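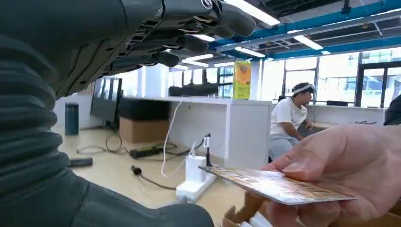

Keeping a work room in order when the desk is long and the floor is full

My room for working has one long desk along it, windows behind, and a wooden-looking floor that shows every crumb. For many years I believed that a long desk makes a tidy person. It is the opposite with me. A long desk gives place for everything, and so everything comes. I write down here what I do now, because my colleague Elif Naz Karabulut asked me for it, and afterwards two other persons asked also, so it is easier to have it on one page.

I am not a professional organiser. Some of the tips are mine, some I took from friends, and I say which.

Start with the floor

Most people begin with the desk top. I begin with the floor, and I recommend it. When the floor is free you can walk around the desk and reach it from both sides, and the rest of the work goes quicker.

Pick up first the small things that are easy to step on. I go once along the walls and once through the middle with a shallow tray, and I put on it whatever I find: caps, adapters, pen lids, small black things that fell from some device. Do not sort while you collect. Sort the tray later, sitting.

Bottles and thermos flasks should not live on the floor. I know that it is comfortable to put a thermos down by the wall, where nobody's elbow can reach it. But it will be kicked one day, and if the lid is not closed fully you will have tea under the skirting board. If you do not want drinks beside the computer (I also do not want it), give them a low shelf or a stool. Mine is a children's stool by the brand Eselau, which I bought second-hand and painted.

The power strip and its cables

For a power strip on the floor there are three places which I tried.

In the middle, near the desk leg. It is the worst one. The broom catches it each time and dust collects under it.

Against the wall, on the floor. Better, but you must kneel for every plug.

Fixed under the desk top or on the inner side of a side panel. It is the best one, if your strip has holes on the back for screws. Look at this before you buy. If it has no holes, do not glue it with anything strong; two wide straps around a rail will hold it and you can still remove it. Leave air around it, and do not cover it with cloth or paper.

A cable which goes up to the desk should have one way only. Choose the way, then fix it at the top and at the bottom. I use fabric tape with hooks and loops, not the plastic ties, as I change something every month and I was always cutting. Leave a little slack at the bottom so that the plug is not pulled when somebody moves the desk.

A cable which is too long is a different problem. When it lies in curls across the floor, people step over it for a year and then one day they do not step over it. Lay it in a loose figure of eight and strap it in the middle. Dumisani Oosthuizen showed me this; he worked with stage sound when he was younger. Do not wind it tight around your hand and elbow as for a washing line. It becomes twisted inside and after some months it will not lie flat any more. And please do not leave a thick bundle of cable switched on under something soft, it can become warm.

Write on each plug what it is. A small piece of paper tape, folded like a flag, is enough. I put the flag on both ends. With a black cable between other black cables you will be thankful.

Charging bases and things on stands

A charging base wants a home near the socket but out of the walking line. My rule is simple: I walk from the door to the chair with a full cup in my hand, and whatever I must look at with my eyes to avoid it, I move it.

If the base has to stay on the floor, mark its place with a bit of low-tack tape around the corners. After cleaning you put it back exactly there, and you do not find out in the evening that nothing was charged. Try the tape first in a hidden corner of the floor. On a light floor some tapes leave a yellow shadow, and I have one such shadow under my window still.

White bases and adapters become grey quickly. Unplug them, wait a little, and wipe with a cloth that is only slightly damp. For the grooves I take a dry soft brush, the sort for watercolour.

Thin stands are dangerous for another reason, you do not see them from above when you carry a box. Put them behind the desk line or beside a wall, never alone in the open part of the room.

Boxes under the desk

Under the desk is where things go to be forgotten. I allow two boxes there, at one end only, so the legs and the vacuum cleaner have the rest.

Put the heavy box below and the light one on top. It sounds too simple to write, but look how most people do it. A cardboard box at the bottom is all right if it is full to the top. If it is half empty it will sink in the middle and the upper one will lean. Fill the space with crushed paper or cut the box lower. A cushioned box or case is better as the upper one anyway, you will open it more often.

Cardboard should not stand directly on a floor which you wash with water. Two flat strips of wood under it are enough. And write on the short side, the side which you see when you sit, what is inside and the month when you closed it. My oldest one said May and I did not write which year. I opened it and it had manuals for a printer that we gave away long ago.

Open cubbies in the side of the desk

Some desks have an open shelf or cubby in the side panel. It is useful, but only for things that you take in the hand every day. When you put paper there it slides to the back and bends.

Rosalía Esteban, who lives below us, puts a low box in hers, slightly narrower than the opening, and pulls it out as a drawer. I copied it. Measure the depth of your opening before you go to the shop. I bought first a box 400 mm deep, and my opening was not so deep, and it came out at the front where it tore my trousers. I wrote the right size on the inside of the wardrobe door, with all other sizes of the house, and since then I have not bought a wrong box.

Food and drink on the desk

I drink juice while I work and I will not pretend otherwise. A tall carton is quite stable when it is full and quite unstable when it is nearly empty, so the end of the carton is the time to be careful. What helps me:

Stand it on a saucer or a cork mat with a small edge. The ring of wet under a cold carton is bad for a white desk, it goes into the joints of the top and they swell.

Keep it at the far end from the keyboard and the papers. A long desk has this one good point — use it.

Pour a glass and take the carton back to the kitchen. An opened carton should be in the fridge, and on the package you can read in how many days it must be finished. Mine says 500 ml on a small one and I finish that in one morning, so I changed to the small size.

For orange juice that dried on a white surface, lay a wet cloth over it for a few minutes and then wipe. Do not scratch. If a yellow mark stays, try a little bicarbonate mixed with water to a paste, rub softly with the finger and rinse. On a glossy top test it first underneath.

The row along the window

Everybody puts a row of things along the back of the desk. Dark things near a window become hot in summer and dusty all year. I keep this row short and I keep one hand's width between it and the glass, so that I can open the window and clean the frame without moving all of it.

Batteries, memory sticks and glue should not be in this row at all. Put them in a drawer.

A monitor should stand with its side to the window if the room allows it. With the window behind the monitor your eyes become tired, and with the window behind your back you see only your own shirt. For the dark screen use a dry microfibre cloth. Mine is from Flotine and was cheap, and I wash it alone without softener, which leaves streaks.

Shiny cards, covers and wrappers

In our house there are many flat shiny things: gift cards, sample cards, printed covers with gold on them. They take fingerprints from everyone. Hold them at the edge, or with the thumb on one end only, and pass them by the other end so that the next person can do the same. Store them standing in a narrow box with plain paper between. If they lie in a pile they stick when it is warm, and the gold can come off on the neighbour.

To clean one, breathe on it and wipe with a soft dry cloth in one direction. No alcohol on gold printing. Erhan Karakaya ruined a nice anniversary card in this way and he still keeps it, with half of the pattern.

How long it takes

The first time I needed a whole afternoon, with a break. Now I do it in short form at 7 in the evening, before I cook. Tray along the walls, carton to the kitchen, cables back in their way, chair under the desk. The boxes I touch only when something does not fit any more.

If you have a better method for fixing a power strip which has no screw holes, please write it below. The straps hold, but they are ugly and my husband says so every time he vacuums.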